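Fundero side table, white

A low-fuss table for a hallway, a craft corner or a shop window. The top is a rectangle with rounded corners, so there is less to catch a hip on when you walk past.

Item number: 3032
Color: white
Assembly: legs bolt on, hex key in the box
Care: damp cloth, mild soap – no scouring pads

Plates, fans and flowers are not included. Spare bolts are listed under part 1233. 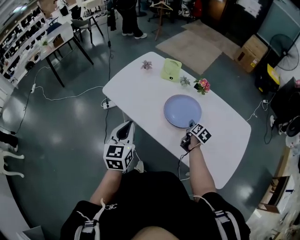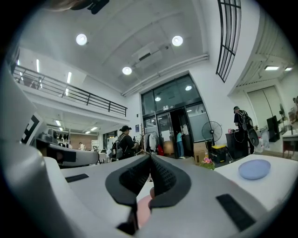 Delivery is by our own van within the city and by carrier everywhere else. The box is flat and one adult can lift it, but two make the stairs easier. Measure your doorway before you order. White goes with most things, and a potted pink flower arrangement sits well near a far corner of the top, with a plate toward the front. Returns are accepted unassembled, in the original box. For shop orders of several tables, write to Noeline McPhee at the Fundero desk and give the item number.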